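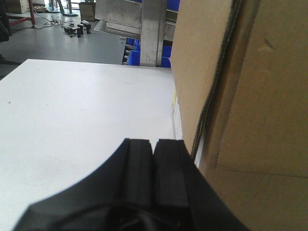

3.2 Packing Station and Materials

Packing was studied at a single station in the Trenine workshop. The work table has a pale, flat top, and a corrugated cardboard box stands beside it during loading. Boxes came from Sernach and were used as delivered, with labels left on. We did not trim the flaps. In the pilot sessions a raised flap was often the first thing an item touched, and we wanted to keep that difficulty in the main study.

The item set included tins, cloth bags and lengths of unfinished wood. The wood was bought from Seixas and was neither sanded nor sealed, so the surface stayed slightly fuzzy and small marks were left in place. Sticks were the hardest items to pack. A stick held upright has to be tilted before it will lie along the bottom of a box, and late tilting accounted for most contacts with the flaps. Each item type was packed 30 times in each of 4 box positions.

Figure 3. Unfinished wooden stick held upright, with a small dark mark near the upper part.
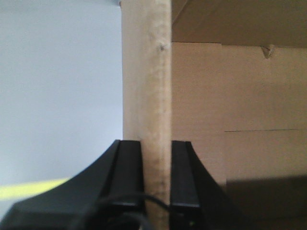

3.3 Recording of Trials

Trials were logged in the Bivo sheet format, one row per item. Of the 834 rows kept for analysis, 370 involved at least one contact with a flap – light brushes were counted along with harder knocks. Rows with no box position entered were removed before analysis.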